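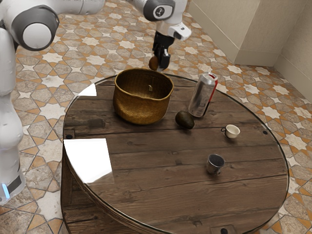

Words by Puspita Siregar
Updated 2021-10-23

About Ferkell

Hi! I'm Puspita, and I run the collecting side of Ferkell, so if you have ever written to us asking for "just a few more examples, please," I'm the person who got your message. We make practice for robots. A learning system needs to see a job done many times before it can try the job by itself, and we sit down and do it those many times, in simulation, with a person steering the arm from start to finish.

Most of what we do takes place around a table. Ours has a basket on it more often than not, plus whatever the day's list calls for — a can, an avocado, a little white cup, a metal cup with a handle. The arm is white, the gripper is black with two fingers, and the small round-ish brown things are the ones everybody fights over, me included. I love a good egg-shaped object. You have to come at it straight, close gently, and then keep your nerve all the way across.

We call one try from start to finish a run. A run has a written instruction, the full path of the arm, every open and close of the gripper, and the views from the cameras. Our biggest set so far is called Sitompul (Adi named it, and he won't be talked out of it) and it has 1731 runs in it. We threw out 628 more along the way. Some of those were bumps and drops that didn't teach much, and a lot were from one bad stretch in May when the table kept loading a hair too high and the fingers clipped into the wood. That was a sad couple of afternoons.

We do keep some of the misses, by the way! If the person steering fumbles a grab, backs off and gets it on the second go, that run stays and gets its own label. People who train on our sets ask for those more than anything else.

Before a scene goes to the steering team, Ilham Ngau looks it over up close. He is after things you would never spot from across the room: whether the weave on a basket still looks like weave when a camera is nearly inside it, whether the skin on a fruit has enough speckle, whether there's a gap between two boards where plain white shows through. He writes it all down and then we argue about which ones matter. I usually say fewer than he does.

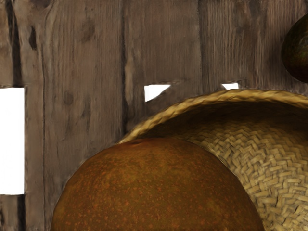

Who does what

Adi Tarigan started Ferkell and still steers when we're short-handed. He's fast. He is also the reason we have a rule about saving your work.

Ilham builds and checks the scenes. Floors, walls, tabletops, fruit, all of it.

Yichen Lu writes the instructions and goes over every label. If a run says "put the can in the basket" and the can ended up beside the basket, she'll find it.

Aiman Sembiring trains new people on the controls. Everyone does 100 practice runs with Aiman before anything they make goes into a set, and yes, that included me.

And then me. I plan the lists, move things around on the table between batches so the arm doesn't see the same layout all day, and answer the mail.

Working with us

We're on the second floor of the Netano building in Drarnetden, with 22 steering stations and a kitchen that is a bit too small. Come by if you're in town, just write first so somebody can let you in downstairs.

If you need a set made, tell us which arm you use, what you'd like it to pick up and where it should go. A rough list is fine to start with. We'll send back a small batch for you to look at before we do the rest, and that's the best time to be picky — please be picky! Changing the wording of an instruction early on takes Yichen a few minutes. Changing it at the end takes her a week, and then she's not speaking to me.

We're also looking for people to steer. You don't need to know how to code. Steady hands help, and so does being okay with picking up the same cup again and again until lunch.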